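How I look after the two-arm towel cell (and get it folding straight again)

I've been meaning to write this up since February, when Erdal Ertürk took over my bench for a while and I spent half my time answering messages about which cable goes where. So this is the whole routine for our little folding cell, the one we call Karaca, in the order I do it. If you have two small arms bolted to one rail and a table in front of them, most of it should carry over.

What you'll want on the bench: a set of hex keys (ball ends are nice for the back row of base bolts), a torque driver if you own one, lint-free wipes, isopropyl alcohol, a soft brush, reusable cable ties, a marker for witness lines, and a small square you trust. I also keep a flashlight in my pocket the entire time and still manage to lose it.

Before you touch anything

Park both arms, then kill the power at the supply. I don't mean the soft stop in the software! Our arms go limp when they lose power, so hold the forearm with one hand while you flip the switch with the other, or ask someone to hold it for you. Let it down gently onto a folded cloth. Do one arm, then the other.

Take a backup of the calibration files now. I name mine by arm and by month and put them in two places, after the time I overwrote the left arm's offsets with the right arm's and spent an afternoon watching it reach for things that weren't there.

Base plates first

Everything starts at the base. If a plate has shifted even a hair, you can calibrate the joints all day and the gripper will still land in the wrong spot. Grab the arm low down, close to the plate, and give it a firm push and pull. You're feeling for a click or a tiny rock. On ours the left one is always the culprit (it does more of the reaching).

If it moves, loosen the bolts a quarter turn, square the plate against the front rail, and bring them back up in a cross pattern, a bit at a time. Then draw a witness line across each bolt head and onto the plate. Next time you only have to look. Check the corner brackets on the posts while you've got the key in your hand, they work loose too, just more slowly.

Cleaning the grippers

Towels shed like you wouldn't believe. The fluff packs itself into the slides of a parallel gripper, and the first thing you notice is that the jaws close a touch late. Open the jaws by hand, brush along the slide, then wipe the pads with alcohol and let them dry before you power up. Don't oil the slides! Muammer Polat did that once, with the best intentions, and we ended up with a sort of gray felt in there that I had to pick out with tweezers.

I clean every 1000 folds and swap the pads at 2000. You can stretch the pads longer if you're only doing thin cloth, but terry is rough on them and the corners start slipping out.

Cables

Run your fingers along each cable from the base to the wrist, feeling for flat spots and nicks. Then (power still off) move the arm slowly through its full reach and watch the loop at the wrist. It needs enough slack to let the wrist roll all the way, and not so much that it can hook on the other arm. I lost a connector that way, a nasty crunch. Put your ties on snug but loose enough to slide a fingernail under, and don't tie anything right at a joint.

Homing and calibration

Power up one arm at a time. Send it home and check the joint marks line up. If a joint is off by a whole step, the horn has probably slipped, and you should fix that mechanically before you touch any numbers. If it's only slightly off, run the joint routine and save.

After that comes the part I like, which is teaching the two arms to agree with each other. I put a small target on the table, touch it with the left gripper, write down the position, then touch it with the right. Do that at 8 spots spread over the table, and include the far ones near the back corners, where small errors at the base get big. Heike Rathjen, who built the first version of this cell, used to do only the middle of the table, and her folds were beautiful right up until somebody used a bath towel.

Checking it on real cloth

Numbers are fine, but cloth is where you find out. Lay a towel in the middle of the table, already folded once or twice so it has thick edges, and bring both grippers in over the two far corners at low speed. Stop them above the cloth. Crouch down and look across the table from the front: you want the two sets of jaws at the same height, and each one near its own corner.

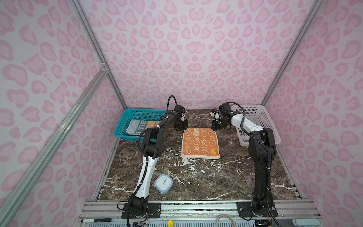 If one side hangs lower, don't fudge it with an offset just for that motion. Go back to the touch points on that side and redo the worst ones. I know it's tedious. I've done the quick fix plenty of times and it always comes back when you change towels.

Once the heights match, let them come down, pinch, and lift an inch or so. Watch for one corner coming up before the other. A late side usually means lint in the slide (see above, sorry) or a gripper speed setting that got changed. Then run the full fold slowly, then at half speed, then at normal. Keep your hand near the stop for the first couple.

A few odds and ends

Use towels with a busy print for checking if you can. A fold that's drifted shows up right away when the pattern doesn't line up, and on plain white I miss it every time.

If an arm shakes when it's holding still, check the supply voltage under load before you start changing gains. Cengiz Karakaya found ours was sagging whenever both arms lifted together, and a thicker power lead fixed it.

Write down what you did, even if it's only "tightened left plate, cleaned both." My notebook is ugly but it's how I worked out that the left plate needs attention more often than the right.

Next up I want to try the harder pads from Flesbridge, which Cengiz Aydoğan swears by for terry. I'll add the part number and the new closing force here when I've got some folds on them.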